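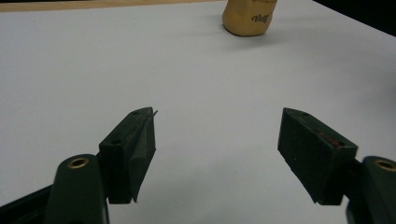 ## Umik opens its big white table to everyone this August

Hello from all of us at Umik! I'm Leidy Ccori, I run the workroom, and I've been itching to share this one. From August our long white worktable is open to anybody who needs a proper surface to spread out on – quilters, map folders, jigsaw people, the lot.

We put in 12 tables altogether, and the white one is my favourite by miles. It's broad, smooth and matte, so you don't get glare bouncing back at you when you're cutting or sorting small bits.

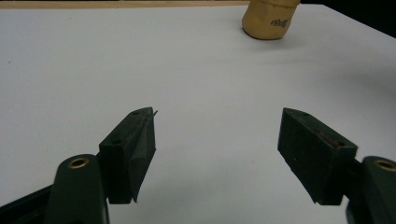 Booking is by the half day, mornings from 9 and afternoons from 1, and you can bring your own lamp if you like one. Tape is fine, glue needs a mat under it (we've got mats, just ask!).

Jairo Urrego, who chose the tables with me, says: "I wanted a top you could lay a whole dress pattern on without folding it. I've already booked my own mornings."

There are 44 half days to give away free to first-time visitors. Ask for Mercedes Restrepo at the Umik front desk – she keeps the diary.

**Press contact:** Leidy Ccori, Umik workroom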